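Point d'avancement, réhabilitation de l'hôtel Grube, au 27 mai 2022
À l'attention de Fumiko Ogura

Vite fait avant le comité. Gros œuvre terminé, ascenseur toujours en attente de la pièce commandée en janvier. Relancé Postik deux fois, pas de réponse écrite. Salles de bain : faïence beige gardée partout, pas de budget pour la refaire.

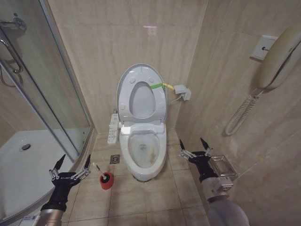 Salle de bain, douche vitrée à gauche, téléphone mural à droite.

Chauffage : 12 chambres raccordées, reste l'aile nord. Surcoût de 800 euros sur les vannes, pris sur les imprévus. Il reste presque 600 euros sur cette ligne, donc plus de marge. Peinture des couloirs décalée, l'équipe de Trornetia est sur un autre chantier. Planning révisé envoyer lundi. 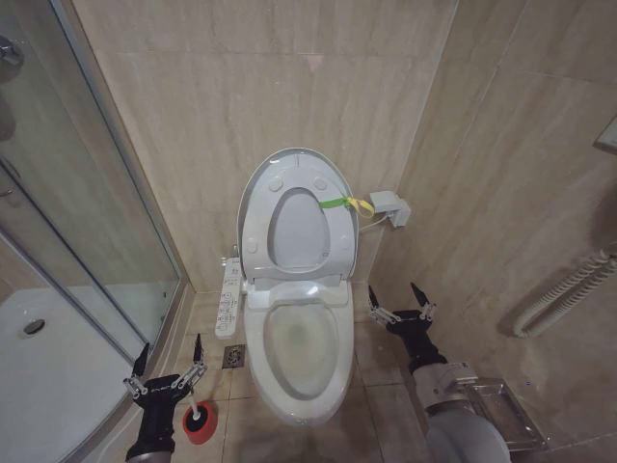 Areti Lambrakis demande que la deuxième tranche ne soit versée qu'après réception de l'aile nord, et voudrait le planning avant, pas après. Noté. Ça nous met juste en trésorerie, à voir ensemble.

Factures en piece jointe, sauf celle de l'électricien.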